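Home | Guides | Care Sheets | Spare Parts | Contact

Ruvlow Knitwear Wash Guide, Section 2: Hand Washing and Drying Flat

Read this section before you fill the sink. Most sweaters that come back to us as "shrunk in normal use" went through a machine on a setting called Wool or Delicate. Those words mean whatever the maker of the machine wants them to mean. We have yet to find two machines that agree, and we don't recommend either one.

Before you start

1. Check the care label. If it says dry clean only, be a little suspicious - some makers print that to cover themselves - but do not ignore it on anything lined or beaded.

2. Test for dye. Press a damp white cloth against an inside seam for a minute. If color comes off, wash the piece alone.

3. Lay the garment on a flat surface and measure it across the chest and from shoulder to hem. Write the numbers down. You will not remember them, whatever you think now.

NOTE: A bed is fine for measuring. Smooth the cover first, and don't pull the knit straight to make it match the number you were hoping for.

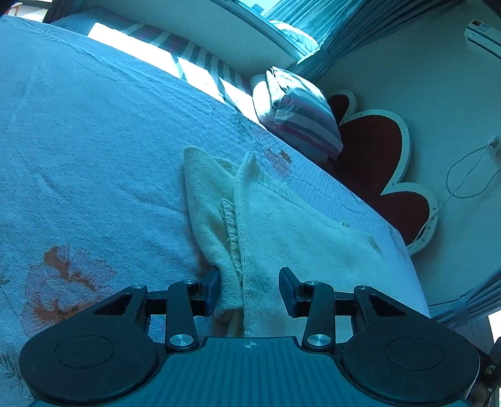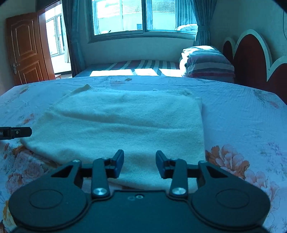

Washing

4. Fill a basin with cool water. "Lukewarm" appears in a lot of advice and has ruined a lot of cardigans.

5. Add the wash liquid. The Viswood bottle suggests two capfuls. We get the same result with one, and the rinse takes half as long. Draw your own conclusions about who gains from the second capful.

6. Put the garment in and press it down with open hands until it is soaked through. Leave it for ten minutes. Don't rub, twist or scrub, even at the cuffs.

7. Drain the basin with the garment held to one side, then refill with water at the same temperature. Repeat until the water stays clear.

CAUTION: Never lift a soaked sweater by the shoulders. A heavy one weighed 1150 grams out of our basin, and all of that hangs on two seams. Scoop it up from underneath with both hands.

Fabric softener: leave it out. It coats the fiber, the coating feels nice in the store demonstration, and after a few washes the knit goes limp.

Drying

8. Lay the garment on a dry towel, roll the two up together and press along the roll. Swap to a fresh towel if the first one is soaked.

9. Unroll onto a mesh rack or a third towel and ease the knit back to the numbers from step 3. Small pats work better than one big tug.

10. Turn it over when the top feels dry. In April, with the windows open, a medium weight takes us a day and a half. The Courtois rack claims "overnight drying." Ours was still damp under the arms at breakfast.

CAUTION: No radiators, no tumble dryer, no direct sun on dark colors.

If the garment has shrunk

11. Soak it again in cool water with a spoonful of hair conditioner, then repeat steps 8 and 9. You may get a little length back. Sprays such as Bastix promise a full recovery from felting, and we have tried three bottles without seeing one. Felted wool is felted.

12. If it is 100 percent cotton, stretch it gently while damp and hope. Cotton sometimes gives. Don't count on it staying that way after the next wash.

Next: Section 3, Moths and Storage

Shares: 143 | Comments: 2

Ruvlow Knitwear Care | Contact us | All rights reserved | Back to top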